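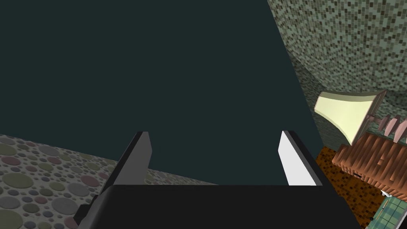 Teaching by hand at Jongate: what we learned in the drawer room

In January our small group at Jongate began a new round of remote-control lessons for the two-armed robot in simulation. The idea is simple. A person holds two hand controllers, the robot arms follow, and every movement is saved. Later the learning program studies the saved runs and tries to do the same work alone.

We have now kept 112 runs out of 238. Golshifteh Kordestani looked at each one and removed those where the operator stopped for a long time to think. A pause is natural for a person, but the program copies it very faithfully, and then the robot stands before the furniture and does nothing.

The room changes between sessions, with other walls, other floors and other colours. For the operators this is tiring in the first days. Virgilio Enriquez told me that he sometimes lost the feeling of where the floor was, and he now begins each session by opening and closing both grippers once, slowly, before he goes near any object. We have put this in the instructions for everybody.

The wrist view is the most difficult to learn. When the fingers are open in front of a large dark surface, there is very little to judge the distance by. Please use the head view to come near, and change to the wrist view only for the last part.
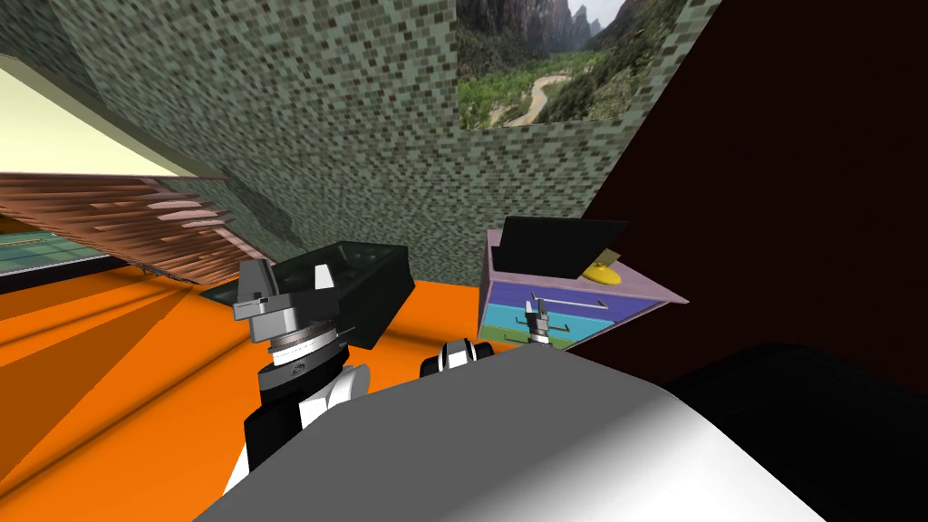

Right gripper in front of the dresser drawers, seen from the robot's side.

For the drawers, we ask operators to bring the fingers straight to the handle and to keep the other arm quiet. Ehsan Pakzad prefers to move both arms together - it is faster, but his runs are harder to cut into steps, so for the moment we stay with one arm at a time.

New operators are welcome. The first lesson takes 40 minutes and you need no experience with robots. Please write to Gholamreza Asadi at the Pedport office, and tell him if you are left-handed, so that he can prepare the controllers.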